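Section 5: Installing and setting up the Lutel shelf light

This section covers mounting the light bar, connecting the Vovar controller and setting the schedule. Read all of it before drilling. Fitting the wall bracket for the shelf itself is covered in Section 4.

Before you start

Check that the shelf is level and fully fixed to the wall. The bar can be mounted on the underside of any shelf with a flat surface at least 16 mm thick. On thinner shelves use the adhesive pads in place of the screws.

You will need a pencil, a small Phillips screwdriver, a tape measure and a dry cloth. A pilot drill bit is supplied in the bag with the screws.

CAUTION: The power supply is for indoor use only. Do not install the light above a sink, a stove or a bath. Do not cover the power supply with fabric or place it inside a closed drawer.

CAUTION: Do not look directly into the bar at close range while it is at full brightness.

Mounting the bar

1. Unpack the bar and remove the film from the diffuser. Leave the film on the end caps until step 6.

2. Hold the mounting rail against the underside of the shelf. The cable outlet goes to the end nearest the power point.

3. Set the rail back 55 mm from the front edge of the shelf. Shelves with a front lip may need a greater distance to keep the diffuser clear of the lip.

4. Mark the screw positions through the slots. Drill the pilot holes using the depth stop on the supplied bit.

5. Fix the rail with the short screws. Tighten until the rail stops moving. Overtightening bows the rail and the bar will not click in.

6. Remove the film from the end caps. Press the bar into the rail, cable end first, then push up along its length until each clip engages.

7. Pull down gently on both ends of the bar. If either end drops, remove the bar and check that no screw head is sitting proud of the rail.

NOTE: If you are using adhesive pads, clean the shelf with the dry cloth, press each pad down firmly and leave the rail overnight before fitting the bar. Pads will not hold on unsealed timber, textured paint or wallpaper.

Connecting the controller

The controller sits between the power supply and the bar. It can be fixed to the wall or left loose behind the shelf. Its cover must stay accessible, as the reset button is under it.

1. Make sure the power supply is unplugged.

2. Push the bar cable into the socket marked OUT. The plug fits one way only.

3. Push the power supply cable into the socket marked IN.

4. Clip the cables into the channel on the back of the controller. Leave a small loop at each plug.

5. Plug in the power supply and switch on at the wall. The indicator flashes green, then stays green.

If the indicator shows red, switch off at the wall and check both plugs. If it is still red after switching on again, see Faults, below.

NOTE: One controller can run two bars through the splitter cable, sold separately. Both bars will follow the same schedule and brightness. Do not join bars using cable from another manufacturer.

Setting the clock and schedule

The controller does not adjust for daylight saving. Reset the clock when the time changes, or leave it on standard time all year and allow for the difference in your schedule.

1. Hold SET until the hour flashes. Use the arrow keys to change it, then press SET to move to the minutes.

2. Press SET again to store the time.

3. Press MODE until ON shows on the display. Enter the time you want the light to come on and press SET.

4. Repeat for OFF.

5. Press MODE to return to the clock. A small dot beside the time means that a schedule is active.

To cancel the schedule, hold MODE until the dot goes out. The on and off times are kept in memory and are restored by holding MODE again. The light can be switched by hand at any time with the key on the front of the controller. A manual change lasts until the next scheduled event.

Memory is kept for 16 hours without power. After a longer outage the display flashes and the clock must be set again. The schedule does not run while the display is flashing.

Setting the brightness

The output of the bar is adjustable up to 300 lumens. Press the brightness key once for each step. After the highest step the controller goes back to the lowest. Set the level in the evening with the room lights as you would normally have them, as a level chosen in daylight is usually too high. The last setting used is stored and applies to the schedule as well.

Adjusting the angle
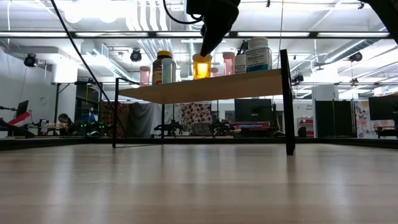

The bar turns in its rail by a small amount to either side of centre, and the best position depends on what is displayed underneath. Turn it toward the wall for books, framed prints and other flat items. For objects that stand clear of the wall, start from the centre position and turn the bar toward the front a little at a time. Coloured containers differ a great deal in how bright they look, and a mixed group such as the brown, clear, pink and amber ones on the small raised shelf should be judged with every piece in its final place. A glowing item, like the amber bottle in the middle, draws the eye first, so set the bar to suit the pieces beside it. If the surface below is a pale, slightly reflective wood, check for streaks of reflected light from where you normally sit, and lower the brightness by one step before changing the angle again.

CAUTION: Turn the bar by the end caps only. Twisting it from the middle can crack the diffuser.

Cleaning

Switch off at the wall before cleaning. Wipe the diffuser with a cloth dampened with water and dry it straight away. Do not use window cleaner, methylated spirits or abrasive pads, which will cloud the plastic. Dust on top of the rail can be removed with a soft brush.

Faults

Indicator red: the controller has detected a fault on the output side. Disconnect the bar and switch on again. If the indicator turns green, the bar or its cable needs replacing. If it stays red, replace the controller.

No indicator: check the power point with another appliance, then check the plug marked IN.

Light flickers at low brightness: raise the brightness by one step. If two bars are connected, remove the splitter and test each bar separately.

Light comes on at the wrong time: check the clock, including a.m. and p.m.

Controller does not respond: lift the cover and hold the reset button until the display goes blank. All stored settings are lost and must be entered again.

Replacement rails, pads and power supplies are available from Skondow dealers. Quote the code printed on the underside of the controller.

Section revised 3 January 2017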